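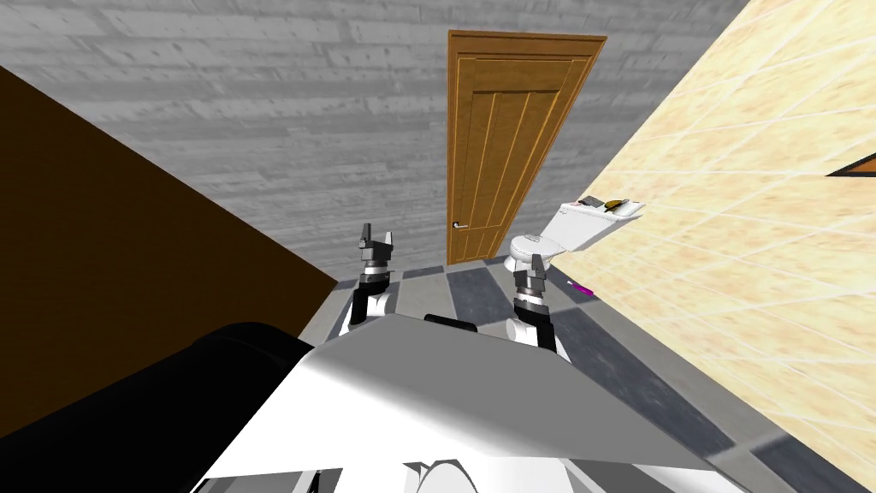
The Woman Who Kept Camholm Running

Ask in Camholm who built the pumping station and you'll get the name of the man whose initials are over the door. Ask who made it work and the older people will tell you about Mhairi Lamont, and they'll go on telling you until the pub closes!

Lamont came to the Rennie works as a tracer, copying other people's drawings onto linen in a cold upstairs room. She was supposed to copy and keep quiet. Within a year she was sending drawings back downstairs with small penciled notes in the margins, and the notes were right. One of them caught a valve seat drawn a quarter inch too narrow, on a casting that had already been ordered. The foreman was furious for a morning and then moved her to the test shop, where she stayed for the rest of her working life.

And what a working life it was. The big Rennie engine ran at 51 revolutions a minute, a slow and lovely beat that you could feel through the soles of your shoes, and Lamont could tell from the doorway if it had dropped by 2. She rebuilt its governor twice. Her second version, with the long lever and the oil dashpot, is the one still on the engine, and it is a beautiful piece of thinking. Everything on it can be reached with one hand and an ordinary wrench.

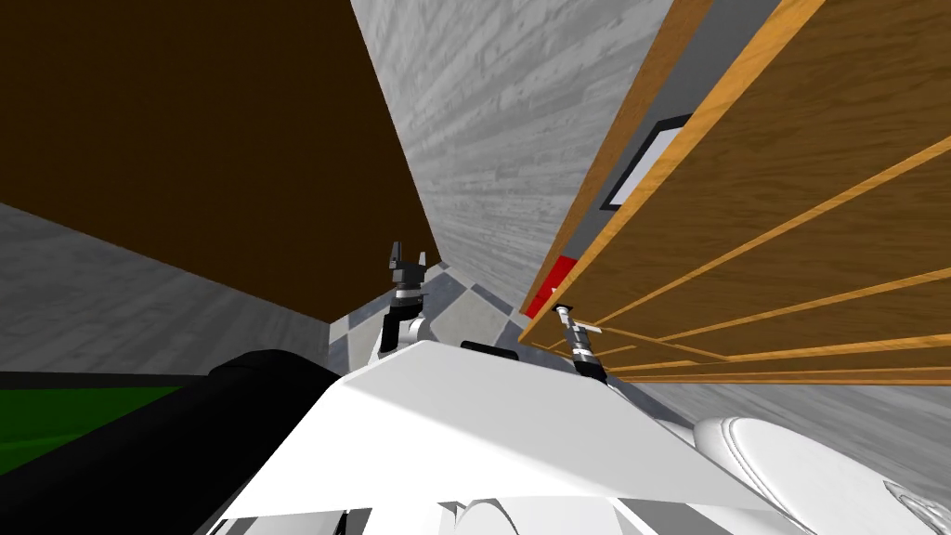
Her notebooks are the real treasure. There are 900 pages of them, written in pencil in a tiny upright hand, and for years they sat in a biscuit tin at her niece's house. Catherine MacKinnon, who is writing the first full account of Lamont's career, has read every page and is still finding things. She showed me a November entry on bearing wear that runs for six sides and breaks off with "tea." The next morning's entry picks up in the middle of the same calculation.

MacKinnon's favorite chapter covers the Mosau contract, when Lamont was sent abroad to find out why a pair of new pumps kept shaking their bolts loose. The local crew blamed the pumps and the makers blamed the crew. Lamont spent three days listening, then asked for a shovel. The foundation had been poured in two halves, weeks apart, and one half was sinking. Her report to the office fits on a postcard.

She never had a title grander than senior tester. Zemance, the company that later bought out Rennie, kept her test procedures almost word for word, and MacKinnon has a copy of their manual with Lamont's old sketches redrawn in it, margin notes and all.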